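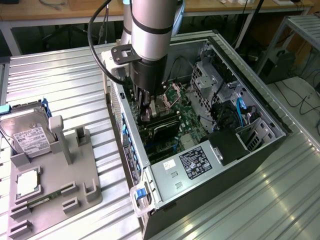

## Ticket 1845 – desktop tower, no POST after teardown and refit

**Opened by:** Rajkumari Negi
**Picked up by:** Zeeshan Naqvi
**Site:** Notow bench
**Status:** open

**Reported problem**

Tower was fine before it was stripped. After the refit the fans spin, no picture, no beep. Rajkumari's note says "bad board, order replacement."

**Zeeshan, first reply**

I don't buy the bad board. Every second tower that comes back from a teardown gets called a bad board, and then the board turns up in the scrap bin working fine. Before I sign for a new one I want the processor out, the socket looked at, and the parts put back one at a time.

**Wednesday, 9:40**

Side panel off, case on its side. Retention lever is up and the socket is empty. I asked for a look at the pins under the magnifier before anything else goes in. Reply was "looks okay." Looks okay to whom, and at what angle? Please do it again with the lamp low, and write down what you see.

**10:15**

Rajkumari did the pins again. No bent ones found, nothing stuck between them. Fine, I'll take that for now.

Next, the old paste. The Clirkley sheet says you can leave a thin layer and put new paste over it. I have never seen that end well. Clean the chip all the way back to bare metal, and the bottom of the heatsink too.
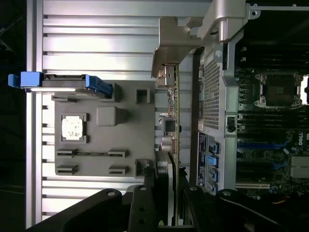 Wipes are in the second drawer, use the lint-free ones and not the paper towels. Keep it in the tray pocket until the wipe is in your hand, and hold it by the edges.

**11:05**

Question from Rajkumari: could it be the drive? She had a Fosto unit last month that hung at a black screen until the drive was pulled.

Possible, but I doubt it. A bad drive usually lets you get as far as the logo. Still, it costs nothing to rule out – leave the drive caddy out of the case for the first power-up, and leave both blue SATA cables unplugged at the board end.

**11:30, order for the rebuild**

1. Processor in, lever down. If the lever needs real force, stop and call me.
2. Fresh paste, heatsink on, fan lead plugged in.
3. One memory module only, slot 1.
4. No expansion card, no drives.
5. Power on and wait 2 full minutes. I mean by the clock.

If it posts, add one part and try again. Please don't add three parts to save time, or we'll be back where we started.

**Notes**

- Ticket 613 had the same symptom and the same "bad board" label. Cause was a memory module that hadn't clicked in.
- Warraich quoted 151 for a replacement board. Quote is on hold, not approved.

**Waiting on:** result of step 5 from Rajkumari.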